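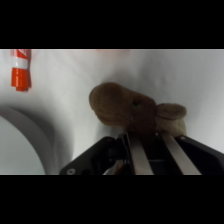

From: Asuka Mizuno
To: toy-menders list
Subject: Re: [toy-menders] washing brown plush, and what is it anyway

Thanks to everyone who wrote back about the brown one. I have read all the replies, including the long one on enzymes, and I now know more about the inside of a washing machine than I do about my own taxes. Quoting the bit I want to answer:

> Asuka, before you wash anything, find out what it's stuffed with.
> Old polyester fill will take a soak. Foam crumb will not, it goes to
> porridge and then you have a bag of porridge with eyes. Squeeze it near
> the seam and listen. If it crackles, stop.
>
> Also you say "moose or camel" as if those were neighbors. Which is it?
> It matters for the nose. A moose nose gets restuffed firm, a camel you
> can leave floppy. I have done 12 moose and never had one come back.
>
> And put something plain white under it when you work. You will
> see every bit of lint and you'll find the thread you dropped.
>
> Hidham

Taking these in order.

Fill: I squeezed, I listened. No crackle. I put my ear against it for so long that my son asked if it was saying anything. I opened 7 stitches on the underside and got ordinary white fluff, a little clumped toward the head. So a soak it is, in the big basin, lukewarm, with the plain soap Lanari recommended in April and not the one that smells like a dentist.

Species: I still can't tell you. The head is big and round and says moose. The lighter tan part flops, and I have talked myself into calling it a snout on some evenings and an ear on others. There is no tag. There are no antlers, and I looked for the stubs of antlers, which is a sentence I hadn't planned on writing this year. The owner is four and calls it Ureo. Asked what kind of animal Ureo is, she said "a brown one." I have entered this in the notebook.

If it's a snout I would like to firm it up. If it's an ear I would be doing something awful to it. My plan is to fluff what's in there with a chopstick and add nothing, so that it stays a floppy whatever-it-is. Does anyone object?

White cloth: fine, you were right. I've been working on white and it shows everything. It also shows that this toy sheds like a spaniel. I haven't ironed the cloth and don't intend to, so please direct complaints about wrinkles to someone who owns an ironing board.

Eye: small, dark and perfectly sound, so I'm leaving it alone. Nishimura offered me a pair of glass ones off-list. Thank you, they're beautiful, and they would give a four-year-old nightmares until college.

Drying is where I could use help. The last one I did sat on a rack for nearly 45 hours and the middle was still damp, and it came back smelling like a basement. Has anybody tried a fan pointed at the open seam? Or do you pull the fill out and dry it separately? I've heard both from people who sounded equally sure.

I'd also take a recommendation for thread in a warm brown. The store sent me number 235, which on their website was chestnut and in my kitchen is plum.

Asuka

P.S. Hidham, what do you mean, never had one come back? Come back to you for repairs, or come back?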